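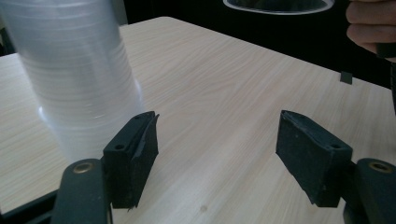

Table top, light wood grain, with clear plastic goods standing at left.

Flostcombe Break Room — Table and Supplies Checklist
Table ref. 363
Inspected by: Tyra Dalen
Date: March 27, 2018

1. Table stable, no rocking under hand load
Pass.

2. Leg bolts tight (4)
Pass. One took a quarter turn.

3. Edges free of splinters and lifting
Pass. Run a hand along the full length, both long sides.

4. Surface free of cuts, burns and stains
Comment. Small dark mark, see below. Grain otherwise even.

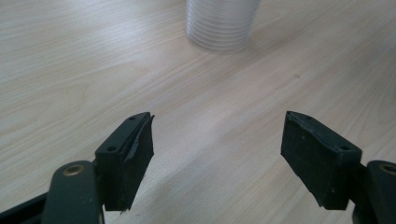
Item 4. Dark spot on the surface, right of center.

Wipe with mild detergent first. No scouring pad. If the mark stays, log it as a blemish — no repair needed unless a fingernail catches on it.

5. Clear plastic goods standing upright, clear of table edge
Pass. Move before wiping, replace when the surface is dry.

6. Walkway on door side, minimum 18 inches
Pass.

7. Spare supplies off the floor
Fail. 3 Solberg cartons under the window. Move to the Rilum shelf.

8. Items open from January
Closed, except the shelf label. Still missing.

Copy to: Nandi Pretorius
Action on item 7 before next inspection.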